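Accessibilité du texte sur iOS : entretien avec l'équipe mobile de Killix

L'application Ilie, éditée par Killix depuis Matville, est passée cet hiver à la prise en charge complète de Dynamic Type, le mécanisme d'iOS qui ajuste la taille du texte selon le réglage de l'utilisateur. Le chantier a touché 413 libellés répartis dans le catalogue, le panier et les fiches produit. La responsable du développement iOS a accepté d'en détailler les choix techniques.

Le point de départ était classique. « Toutes nos polices étaient instanciées avec une taille fixe, directement dans les contrôleurs. Un appel à UIFont(name:size:), une constante, et on passait à la suite », explique-t-elle. Le réglage système n'avait donc aucun effet sur l'application, hormis dans les alertes natives.

L'équipe a commencé par regrouper les styles. L'inventaire a fait apparaître 17 combinaisons de graisse et de corps, dont plusieurs ne différaient que d'un demi-point. Elles ont été ramenées à huit, chacune rattachée à un style de texte système : body, headline, footnote, etc. « On encapsule UIFontMetrics dans une seule structure. Le reste du code demande un rôle, jamais une taille. »

La mise à l'échelle proprement dite passe par scaledFont(for:), complétée par adjustsFontForContentSizeCategory à true sur chaque label. Cette propriété est souvent oubliée. Sans elle, le texte prend la bonne taille à la création de la vue, puis ne suit plus si le réglage change pendant que l'application tourne.

Les difficultés sont venues de la mise en page. Les cellules du catalogue avaient une hauteur imposée par le délégué de la table. « Avec les catégories d'accessibilité, le nom de l'article passait sur quatre lignes et recouvrait le prix. On a supprimé toutes les hauteurs en dur et laissé Auto Layout calculer. » Les contraintes entre lignes de base utilisent désormais l'espacement système, qui varie avec la police.

Pour les très grandes tailles, la disposition change d'axe. La pile horizontale vignette – texte devient verticale dès que isAccessibilityCategory renvoie true. Le test est fait dans traitCollectionDidChange, l'application devant encore fonctionner sur des versions d'iOS antérieures à la nouvelle API d'observation des traits.

Les tests de non-régression reposent sur Vundstead, l'outil interne de capture. Il rend chaque écran dans plusieurs catégories de taille et compare le résultat à une référence. La suite compte 941 captures. « C'est lourd, on ne la lance pas à chaque commit. Elle tourne à 23 heures et on lit le rapport le matin. » Un seuil de tolérance par pixel a été nécessaire, le lissage des caractères variant d'un simulateur à l'autre.

Reste la question du plafond. La responsable limite la taille maximale dans un seul cas, la barre d'onglets personnalisée, où elle fournit à la place l'aperçu agrandi natif (UILargeContentViewer). « Ailleurs, on ne bride pas. Si l'écran défile davantage, il défile. »

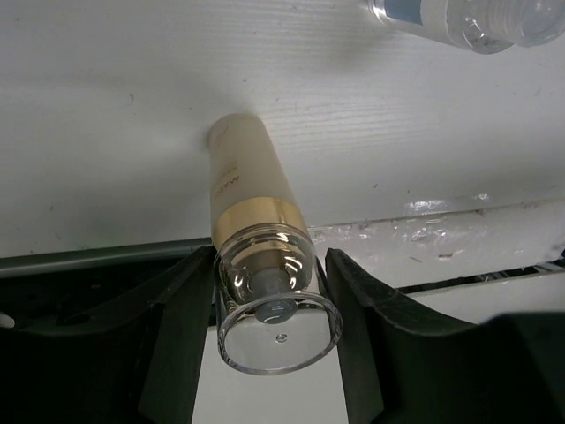 Performances et suite du chantier

Le calcul automatique des hauteurs a d'abord dégradé le défilement du catalogue, surtout sur les listes de plus de 500 articles. L'équipe a mis en cache les hauteurs estimées par identifiant d'article et par catégorie de taille, avec invalidation à chaque changement de réglage. « La clé doit contenir les deux. Notre première version n'avait que l'identifiant, et les cellules gardaient l'ancienne estimation. »

Les écrans récents, écrits en SwiftUI, posent moins de problèmes. Les marges et les icônes y sont déclarées avec @ScaledMetric, et ViewThatFits remplace une partie des bascules manuelles. Le tunnel de paiement, encore en UIKit, sera migré à partir du mois d'août. Les vues web de l'aide en ligne ne sont pas traitées à ce stade : elles appliquent leur propre feuille de style, et l'équipe étudie l'emploi des polices -apple-system-body pour les aligner sur le reste de l'application.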